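4.2 Cable and small-parts tasks

Household robots are now commonly reported as a list of finished chores, with a success rate beside each. We find these lists hard to use. A robot that folds a towel on a bare table, starting from the same corner each time, has done something, but it is a good deal less than what a person means by doing the laundry. The tasks in this section were picked because they resist that kind of trimming. Each involves a cable, and a cable is seldom in the same shape twice.

The Jeddale set contains 12 tasks, of which four involve cables: coiling a lead, plugging into a power strip, freeing one cable from a tangle, and clearing a cable out of the way of another object. The other eight use rigid items and are treated in Section 4.3. Demonstrations were given by people using a pair of hand-held grippers, one in each hand, with printed markers fixed to the grippers for tracking (Figure 4). The learned controller was then run on the Turnine arm pair with fingers of the same shape.
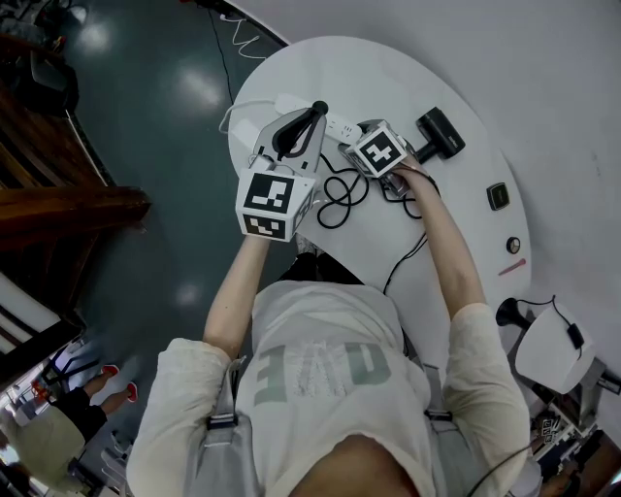

Figure 4. Demonstration with hand-held grippers at a table holding a power strip, a tangle of black cables and several small devices. View from above.

Two points need to be made before any results are compared. The first is that the person giving the demonstration is doing most of the clever work. With a gripper in each hand they can still look where they like, lean over the table, and change their mind halfway through a grasp. The recording keeps the path of the gripper and the view at the time. It does not keep the reason for letting go and trying again, and in cable work letting go and trying again is a large part of the job. Earlier work on the Thaweesak bench treated such second attempts as noise and cut them out before training. We left them in, and we suspect that the choice matters more than the choice of network.

The second point is about what counts as success. For coiling, we asked that the cable stay coiled after both grippers had been opened and moved away. This sounds like a small demand. Several published scores we looked at stop the clock while the cable is still being held, and a held coil tells us very little about whether the job is done. For plugging in, we asked that the plug be fully home in the socket. A plug resting on the face of the strip was marked as a failure, however close it looked.

Under these rules the controller coped with clearing a cable aside, and did so from starting layouts it had not been shown. It was unreliable at coiling. It did not free a single cable from a tangle without a person stepping in, except where the tangle was so slack that pulling on any part of it would have worked. Plugging in fell between these, and depended heavily on whether the strip was clamped down. With the strip loose, the arms tended to push it along the table. People steady it with the other hand without thinking, and our demonstrations contain plenty of this, yet the controller rarely copied it at the right moment.

We do not take this as proof that such chores are out of reach. The Imolham group has argued that more demonstrations would close the gap, and for clearing and coiling that may be so. For tangles we are doubtful. Going from two to four hours of demonstrations gave no gain that we could tell apart from run-to-run spread, and the failures were of the same kind throughout: a firm grasp on the wrong strand, followed by a pull that made the knot tighter.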